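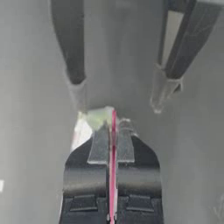

Last updated: 14/05/2021

When the first arm came to the packing hall at Ididwood, management gave us cake. I mention it because I have worked there long enough to know what cake means. We had cake when the pension changed, and we had cake when the second canteen closed, and so when I walked in that morning in April and saw two sheet cakes on the trestle by the time clock I went and found my union card before I found a plate.

I was wrong, as it happens, or at least early. No one on our line has lost a job. There were 11 of us before and there are 11 of us now, and we have all been told so many times that the machine is here to help us that a few of us have started to feel sorry for it. What has changed is harder to put in a grievance, and I would like to try to put it somewhere.

For anyone outside Plotthorpe: Ididwood packs small goods for other companies. Mostly it is soft stuff in bags and wrappers, refills, sample packs, things that get dropped into a larger box along with a catalog you didn't ask for. It comes down to us in bins, in no order whatever, and for as long as the place has been open a person has reached into the bin, picked a thing up, turned it the right way around and put it where it goes. A decent packer does 2000 of these in a shift and couldn't tell you afterward what a single one of them was.

The Rorkomum was supposed to do 800. That was the number on the poster, and I thought it was a modest one, almost polite. The contractor, McGrath, put the cell in over a long weekend, and for its first full shift everyone on the floor knew the running total the way you know the score of a game you claim not to be watching. It finished on 792. There was a meeting about the missing eight. I have personally come up short by a good deal more than that, on a Monday with a cold, and was never once given a meeting with slides.

That is my first complaint, if I am allowed to number them. The machine gets patience. When it misses a pack, people gather around and ask what it might have needed. Was the light wrong? Was the wrapper too shiny? Could the bin be tipped a little to make the reach easier? We had been asking to have the bins tipped a little for years. They were tipped for the arm inside a week, and I am glad of it, and so is my shoulder, but I did notice who had to ask and who didn't.

The second complaint is about what we now do all day. I used to be a packer. I am now a cell attendant, a title that came with a lanyard and no money. An attendant stands next to the bin and watches. You watch the arm go down, you watch it come up, you watch whether it has one thing or two things or a pinch of air, and you clear whatever it drops. If it stops, you find out why and press the button. If it doesn't stop, you stand there.

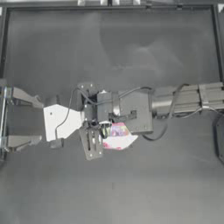
The Rorkomum at work over one of the bins, with something pink and white underneath it.

People who have never done repetitive work think that watching must be a rest from it. I would ask them to try it through one afternoon. Hands that are busy leave your head alone. I planned my kitchen at that bench, and most of a wedding, and on slow days I used to go through every street I have lived on and furnish the houses from memory. You can't do that as an attendant. The job takes exactly enough attention to spoil any other use of it, and gives you nothing to show for it at the end. My feet hurt the same as before. My wrists are better, I will say that plainly, and anyone who tells you wrists don't matter has never had to open a jar with their elbows.

So I am not writing to say take it out. There are people on the line who would have had to quit by next winter if they had gone on packing the old way, and they are still here drawing a wage, and any argument of mine has to walk past them on its way to the door. I have also grown a bit fond of the thing. It is an odd collection of parts, all brackets and cables, and it doesn't look like the machines in the brochures, which are smooth and seem to have been poured out of a jug. Ours looks like something assembled by someone who owned a lot of screws. I trust it more for that.

But fondness is exactly where the company has been clever, or lucky. Within two weeks we were helping it. You learn that it does badly with anything folded under itself, so you shake the bin before it goes in. You learn that it likes a bit of room around each pack, so you spread them. You learn which ones it will fumble, and you lift those out first and do them by hand, and the count goes up, and the count belongs to the Rorkomum. I looked on the sheet for a column for packs done by the attendant. There isn't one. As far as the records go, those packs were carried to their boxes by goodwill. 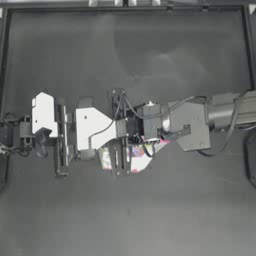 I raised this, and was told that the sheet measures the cell, and that we are part of the cell. I have thought about that a fair amount. It is a warm sort of sentence, being part of something. It also means that when the cell does well the cell has done well, and when the cell does badly they come and look at the attendant.

What we know about those packs is worth something. McGrath sends people every so often, pleasant people, and they stand beside us with a laptop and ask what we see. Why did you take that one out? How did you know it would slip? And we tell them, because it is nice to be asked, and because after years at a bench it turns out you have opinions on plastic film that would fill an evening. Whatever we say goes off with the laptop. I don't think anything wicked is being done with it. I do think that if a consultant had said the same words in the same order, there would have been an invoice.

Here, then, is what I would want, and none of it needs a revolution or even a bigger cake. Put the column on the sheet. Rotate people off watching every couple of hours and back to a bench, where there is still plenty the arm can't touch, and let them pack. Pay the attendant's grade as a grade, with a number attached, since training the newcomer has always been worth extra in this building and I don't see why it should matter that the newcomer is bolted down. And when the next one is bought – there will be a next one, they have already marked the floor with tape – ask the line where it should stand before McGrath has drilled the holes.

I said most of this at the last floor meeting and it was written down, which is further than the bins ever got. The operations side said they would look at rotation first, as it costs the least. The grade is with someone upstairs. About the column I was asked whether I wouldn't find it stressful, being measured like that, and I said I had been measured every working day up to the week of the cake and had managed to sleep.

In the meantime I am on the Rorkomum until Thursday, shaking the bins.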